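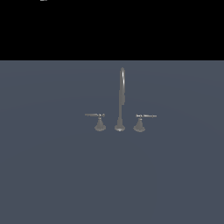 Widespread faucet asset in the Gindeck simulator, default view.

Gindeck articulated-object planning pack
Software add-on, listed under Planning and simulation
Supplied by Ketex. Page text and bench notes by our own staff.

We stock Gindeck because customers kept asking for it, and we have tried to write this page so that you can decide against it if you need to. The maker's sheet calls it a complete answer to handles, levers and hinges. We would call it a decent motion planner with a good library of jointed models attached, and a licence scheme that could be simpler.

What it does
You load a model with moving parts, such as the three-piece tap set, and tell the planner which part should move and how far. It works out an approach for the arm, a contact point and a path that follows the joint. Everything runs in simulation first. The path can then be exported as joint positions with timestamps, or sent straight to a controller through the Shukla bridge (sold separately, see below).

Levers are a fair test. A long thin lever gives a planner very little to aim at, and a small error at the tip can mean a push into thin air or a bump against the base. We set up the tap model and asked for 404 plans from random starting poses. Gindeck returned a path for 353 of them on an early build, which we thought poor, and the present release has done better in our hands. We are not printing a new figure until we have repeated the run properly. A returned path is also only a path – it says nothing about whether your real tap is stiffer than the model.
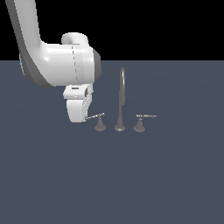 Gripper fingertip beside the left-hand lever. Plain floor, no sink or worktop loaded.

What we would check before buying
Contact settings. Friction and joint stiffness come filled in with sensible-looking values, and the manual does not say where they were measured. Treat them as placeholders and put in your own.

Clutter. The library models stand on a bare plane. Add a basin, a splashback and a wall and planning times go up sharply, and some approaches that looked easy are no longer there. Ask for the trial and load your own surroundings before you believe any timing, including ours.

Perception. There isn't any. The planner is told exactly where each part is and how it is jointed. If your arm has to find the tap with a camera, you will need something else to supply the pose, and the error from that step goes straight into the plan. The sales sheet has a line about being "vision ready", by which it means there is an input for a pose.

Looks. The renderer is plain: flat floor, black background, soft light. Fine for debugging a path. We would not train a vision model on it.

In the box
Planner and viewer, one seat
Library of 1,353 jointed models, taps and door furniture included
Python interface and command line tool
Exporter for timestamped joint paths
Manual (PDF, in need of an index)

Not in the box
Shukla controller bridge
Brernard force logging module, which we do recommend if you plan to push on anything real
Arm models other than those on the supported list

Price and licence
2,200 for a single seat, before VAT, with updates for one year. After that the software keeps working but new models stop arriving. Moving a seat to another machine means releasing it on the old one first, so do that before you wipe the disk. The trial lasts 20 days and has no limit on model size, though export is switched off.

Support
Installation questions come to us. Planner faults go to Ketex, who answer but not always quickly. The next release is due in February and is meant to cover two-handed tasks; please don't buy on the strength of it.

Page last checked Fri 20 December.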